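Ticket 722 - Folding demonstration, Pevberg open day
Status: Open
Opened: Oct 3, 2023
Reported by: Ruben De Haan
Site: Kultholm hall, table 2

Summary
The folding routine stopped twice during the morning visit. On both occasions the right arm halted before closing its gripper, and the left arm kept its hold on the cloth. Visitors were asked to wait while the routine was restarted from the control desk.

Steps taken
- Cable connections on both arms checked. No fault found.
- Right gripper opened and closed by hand command, 17 cycles, without error.
- Routine restarted with a plain towel. Completed.
- Routine restarted with a printed T-shirt, placed on the table unfolded and creased.
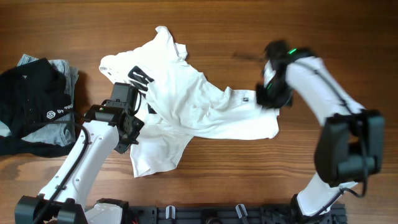 Jeanine Van Damme: Please send the log for both stops before the afternoon group is admitted. The waiting limit for the second arm was shortened last week for the Jansen visit - it may not have been set back. Until this is confirmed, kindly run towels only.

Ruben De Haan: Log attached. The limit is still at the shorter value. I request approval to restore it.

Related tickets
Bukby table: gripper slow to open
Visitor barrier too close to table 2
Start button label missing

Pevberg Support Desk | Contact | Back to top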